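Undistorting a round fisheye picture without losing your fingers
2020-08-05

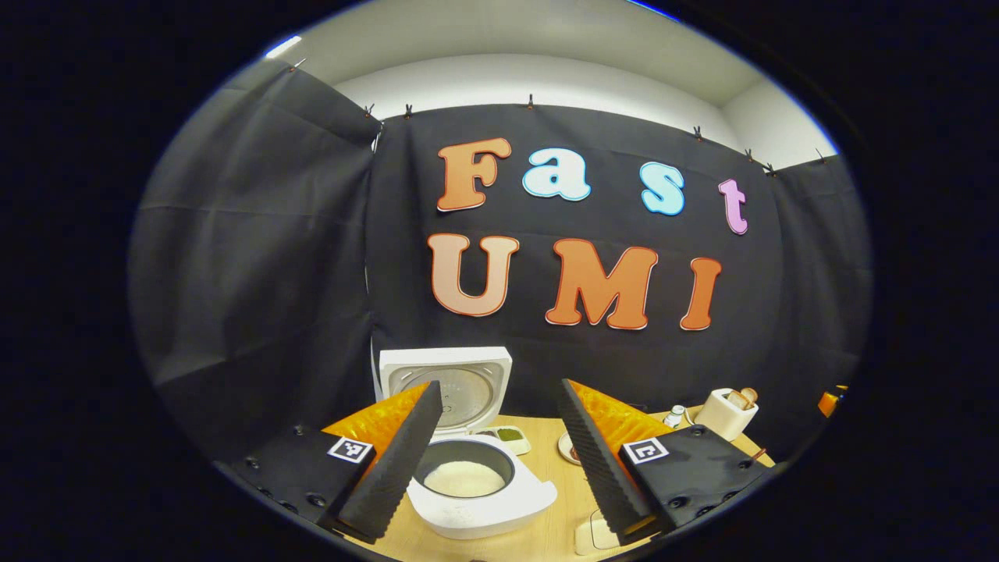
A raw view before any correction. Look at how the letters bow.

Our perception code at Corater used to assume that the world was flat and that lenses were honest. Then we switched to fisheye, and the gripper began reaching with great confidence for places where things weren't. These are the steps I now follow, in the order I should have followed them the first time.

1. Mask the border first

The thick black ring around the circle carries no information, but a feature detector will happily find some in it. Fit a circle to the bright part, pull it in by 4 pixels, and save the mask next to the calibration file. Not in your home directory, where mine lived until May.

2. Use a fisheye model

The ordinary pinhole model with extra distortion terms will converge, report a lovely error and be wrong everywhere past the middle. Choose the fisheye model in your calibration library. Take 37 board views, and make sure a good share of them have the board near the rim. Everyone holds it politely in the centre. Sofia Xenos held it politely in the centre for an entire afternoon, and we have the useless calibration to show for it.

3. Don't flatten the whole picture

Flattening a very wide view stretches the edges into soup. The toaster at the right would come out the width of a sofa. Leave the picture round and undistort only the points you care about: marker corners, object centres, grasp candidates. It's quicker too.

4. Find the finger markers

Each mounting plate has a square black-and-white marker. Run the detector on the raw picture, then undistort the four corners of each and solve for pose. Marker size goes in the config in metres. If your gripper reports an opening of 200 metres, you typed millimetres.

When one marker drops out, hold the last width and flag the reading as stale. Do not interpolate silently. Themis Konstantinidis did this in Tiedemann, our old planner, and it took us ages to find out why the fingers looked so calm.

5. Check against straight things

Pick points along a table edge, undistort them and fit a line. If they still curve, go back to step 2 and bring the board closer to the rim. Lettering is handy for a quick look by eye, but don't put it in an automated test. I tried. The test had opinions about the letter "a".

6. Write down the lens

Store the calibration with the lens serial number and the focus setting. Refuse to load it if either differs, and make the error message rude enough to be read.

The script is in tools/ as fisheye_points.py, and Jaruwan Petchrat has the board if it isn't on its hook.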